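Apr 29, 2023
Workshop notebook, Soft Goods Room
Entry by I. Batista

Purpose of entry: to record the bedding storage work for the Fillska rental listing and the items still open.

The bedspread, the striped cloth and the plush blanket are to be entered in the Koller register as three separate items. The earlier entry treated them as one set, and the cleaning charge was assigned incorrectly as a result. The revised line for the set is 21 dollars per wash, billed to Barrera.

Small bedroom, bed and surroundings.

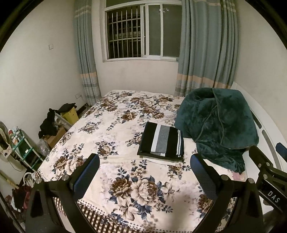
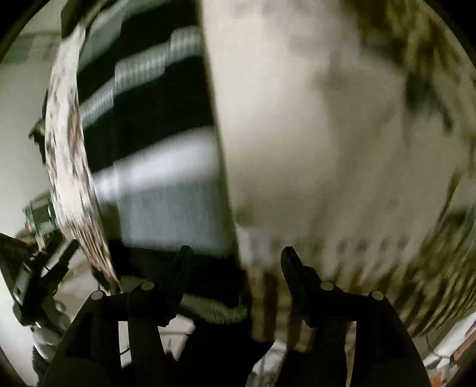
Storage of the bedding between guests remains the main question. The shelf in the hall closet holds 2 folded bedspreads and cannot take a plush blanket as well. The dark green blanket draped over the right side of the bed should therefore go into a cotton bag of its own and be kept flat. The striped cloth is to be stored folded, with the zigzag trim to the inside, as the trim on the previous one frayed in the closet. The floral bedspread needs no special handling apart from a check of the checked border before each wash.

Rumik has quoted for cotton bags at a minimum order of 1,000. This exceeds our need, and a smaller supplier will be asked before September. The budget line stands at 3,000 dollars for the year and also covers mattress covers.

Open items: label for the blanket bag; scuff marks under the window, to be reported to Barrera; wash instructions for the striped cloth, not yet received.

I.B.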